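August, late
Tekle Gebreyes

Arm stopped itself again at 4 in the afternoon, same fault as this morning. Protective stop, collision detected, nothing touching anything that I could see.

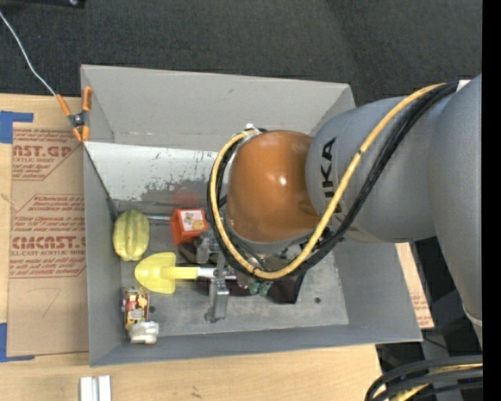

I wrote down the joint angles before I cleared it, which I forgot to do the first time. Axis 5 was the one complaining. The log says the torque went over the limit for 133 milliseconds and then the brakes came on. It was moving down toward the bin floor at the slow speed, so I don't believe it was going too fast.

My guess is the hose and cables. They loop under the wrist, and when the wrist turns far enough the loop has to go somewhere. If it pulls tight the controller would feel that as a hit. Ejigu thinks it's the payload setting, because the gripper finger was swapped and the mass in the config may still be the old one. He could be right. I looked and the file has no note either way.

Cleared the fault, jogged up by hand in teach mode, stood back outside the tape. Ran the same pick path with no object and it went through fine. Ran it with the wrist rotated the other way and it tripped on the second try. That points to the hose a little more, I think.

What bothers me is that I reset it this morning without looking. Just hit acknowledge and carried on. The picks are at 2000 for the month and I wanted to keep going. If it had been a real jam I could have bent a finger or worse.

Left it powered down with a note on the pendant. Tomorrow weigh the gripper, fix the config, then redo the cable ties with more slack and limit the wrist rotation until we know. Need to ask Wotier if they have a shorter hose.

Home after 7. Ate standing up.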